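Low and Slow Cooking, Unit 3: Smoking a Brisket Flat in a Kettle

OK, so last time we did chicken, which forgives almost anything. Brisket doesn't, and I'd like you to read this before you show up with 5 pounds of cold meat and no plan (Liam Wragg, I'm looking at you!).

First, buying. Get the flat, ask for a decent fat cap, and trim it down to a quarter inch. Salt it the night before. I use plain kosher salt and coarse pepper, and if you want paprika in there go ahead, I won't tell anyone from Texas.

Now the fire. We're using the snake method: a double row of briquettes laid halfway around the edge of the kettle, with 3 chunks of oak on top, spaced out. Light one end only. Bottom vent a third open, top vent all the way open, and then please leave the lid alone. Every peek costs you heat and time. We want the grate sitting between 225 and 250.

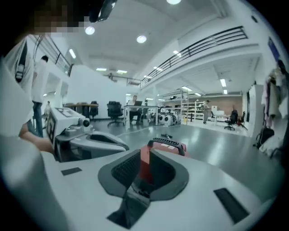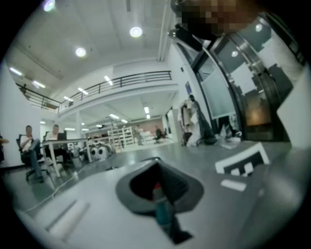 Then there's the stall, which is where people panic. Somewhere past 150 inside, the meat stops climbing and just sits there, sometimes for hours. It's sweating, and the moisture coming off cools the surface as fast as your fire warms it. You can wait it out, or you can wrap. Tín Phan wraps in foil and gets a softer bark and an earlier dinner; I like butcher paper, because the outside stays a bit chewy. Try both this term and write down which you'd serve to your mother-in-law.

Start checking at 195. What you're after is feel: the probe should slide into the thickest part like it's going into soft butter. If it drags, give it another half hour and check again.

Rest it, still wrapped, in a dry cooler with an old towel, at least an hour. Slice across the grain, pencil thick.

For next time: read the Podard handout on wood, and bring your temperature log, even if it's embarrassing. Mine from July certainly is.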